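Workshop Tips: Getting Good Work out of the Staltberg Bench Kit for Old Desktops

Home > Workshop > Electronics > Bench kits

Posted 8/5/26

We fix up and part out used desktop towers, and in February we bought the Staltberg kit for the arm we already had on the bench. The kit is a set of printable fixture files, a library of routines (open latch, lift module, pull carrier, place in holder) and a phone support plan. It does not include an arm or a gripper. You supply those, and the table to bolt them to.

Price when we bought: $2,545 for the kit, plus $323 a year if you want support after the first six months. We have put 200 towers through it. The tips below are what we would tell another small shop before the box is opened, and there is a short list of complaints at the bottom.

Before you start

Unplug the tower and hold the power button down for several seconds with the cord out. Do this on the floor or on another table, before the case goes anywhere near the arm. The kit has no way to know if a machine is plugged in.

Pull any personal drives by hand first if the owner wants them back. We did this wrong early on and had to go looking through a bin of drives for one customer's photos.

Blow the dust out. A dusty case confuses the part finder, and latches that are packed with lint don't spring back the way the routine expects. Wear a mask and do it outside.

Laying out the case

Lay the tower on its side with the open side up. The routines assume this and nothing else. If your towers have a lockable side panel, take it off by hand and put it well out of reach of the arm.

Put the case in the same spot every time. The kit comes with a corner template, which we threw away after a week. Two stops bolted to the table work better. A slatted metal table is good for this, as you can slide T-nuts along it and move the stops when you change to a bigger case.

Put a strip of thin rubber under the case. Without it the whole tower slides when the gripper pulls on something stiff, and then every saved position after that is off.

Keep the cables tame. You don't have to strip the harness out, but push the loose bundle down and away from the part you want. One reusable twist tie saves a lot of stopped runs. Don't use zip ties. You'll only have to cut them off again, right next to the wires.

Printing the fixture

The fixture is where loose parts go and where the arm can find them again. Print it in gray or another flat color. We printed our first one in a glossy white and the camera had trouble with the reflections under our shop lights.

Print the tall posts separately if your slicer gives you the option. They take the most knocks, and a plate with a snapped post means a whole new print if it's all one piece.

Sand the insides of the holders lightly. A part that drops in easily by hand will still hang up when a gripper lets go of it slightly crooked. Take off a little more than you think you need.

Screw the plate down. Double-sided tape held ours for a few days and then let go at one corner.

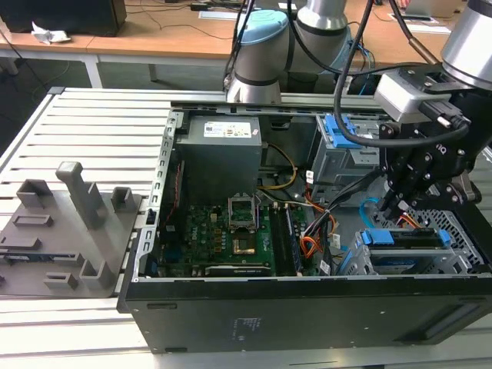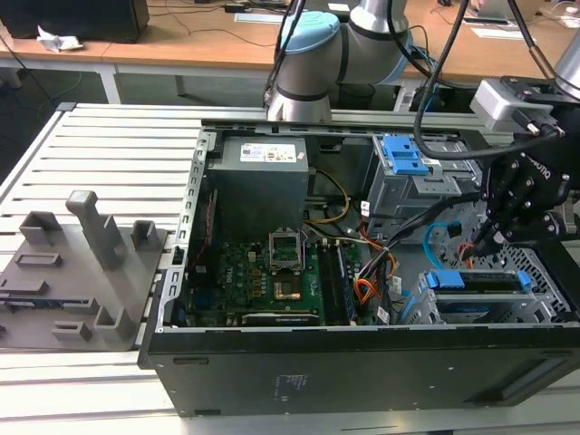
Tower on its side with the panel off, fixture plate to the left, gripper reaching in at the drive side.

Running the routines

Do one routine at a time for the first few machines of any new model. The kit will let you string them together into a long job from the first day, and you will want to. Wait until each step has gone cleanly on its own.

Start with drive carriers. They have big latches and give the gripper something to hold. Memory comes next. Leave anything to do with the processor until last, and read the next section before you try it.

Set the grip force low and raise it in small steps. The number the kit suggests for plastic tabs is too high for old plastic. Tabs that have been inside a warm case for years go brittle, and you can't get replacements for many of them.

Watch the wrist cables as well as the fingers. On our arm they hang in a loop, and the loop can catch the edge of the case when the wrist turns. We added a hook-and-loop strap halfway up and set a limit on wrist rotation.

Slow the approach down to quarter speed for the last inch. The time you lose is small compared to the time it takes to reset after a bump.

Keep hands out while it's running. If something needs a nudge, press stop, wait for the arm to hold still, then reach in. Put the stop button where you can hit it with the hand you don't work with.

Processor sockets

Sockets are the part of the job where the kit earns or loses its money. The pins or contacts are very fine, and once they are bent the board is scrap for most purposes.

Open the retention frame by hand until you trust the routine for that model. On boards where the lever is stiff, we still do it by hand every time.

Check that the frame is standing all the way up before the gripper comes in. A frame that has sagged forward even a little will get clipped.

Never let the routine try twice on its own. The default is to retry a missed pick. Turn that off for sockets (Settings, Pick, Retry) and have it stop and wait for you.

Have a cover ready for the empty socket. The cheap plastic ones sold in bags are fine.

Clean off old thermal paste while the processor is still in place. A greasy chip slips in the fingers, and the paste gets on the pads and from there onto everything else you pick up that day.

Looking after the gripper

Wipe the finger pads with isopropyl alcohol at the end of the day. Let them dry before you park the arm.

Check the screws on the fingers once a week. Ours had backed out a quarter turn after the first month. A dot of removable thread locker fixed it. Don't use the permanent kind, or you won't be able to change fingers later.

Put a paint mark across each screw head and the plate beside it. Then you can see at a glance if one has moved.

Keep the camera lens clean, and use a proper lens cloth. Paper tissue leaves lint.

Other kits we looked at

Onik sells a similar library at a lower price, but it only covers memory and drives. If that is all you pull, it may be enough. The fixture files are simpler and print faster. There was no phone support when we asked.

Rustum is a service more than a kit. They come to your shop, set up the routines for the models you name and leave. The quote was fair, but every new case model means another visit, and we see too many different towers for that to make sense.

Holovko makes a hard fixture in machined aluminum. It's very nice and it will outlast ours. It can't be changed when you need a different slot, so we passed.

Complaints

The manual is out of order. The section on setting table height comes after the section that needs it. Read the whole thing through once before you bolt anything down.

The part finder gets lost when cables lie across a memory slot. Support told us to move the cables. That's correct, but the kit should stop and say so instead of guessing.

Small form factor cases are listed as supported. We could not get the gripper down far enough in any of ours without hitting the drive cage, and we went back to doing those by hand.

Updates reset your grip settings. Write your numbers on a card and tape it to the side of the bench. We lost an afternoon to this, and a blue drive latch.

Is it worth buying?

If you already own the arm and you get a steady supply of the same few models, yes. It frees up a person to test and wipe drives while the arm does the pulling. For mixed lots it's a closer call - we spend nearly as long teaching it a new case as we would spend emptying that case with a screwdriver.

If you don't own an arm, don't buy one for this. Get a good magnetic tray, a powered driver with a low torque setting and a padded mat. Then put the rest of the money toward shelving.

Staltberg will send the fixture files for one case model free if you write and ask. Print that first and see if it fits your bench.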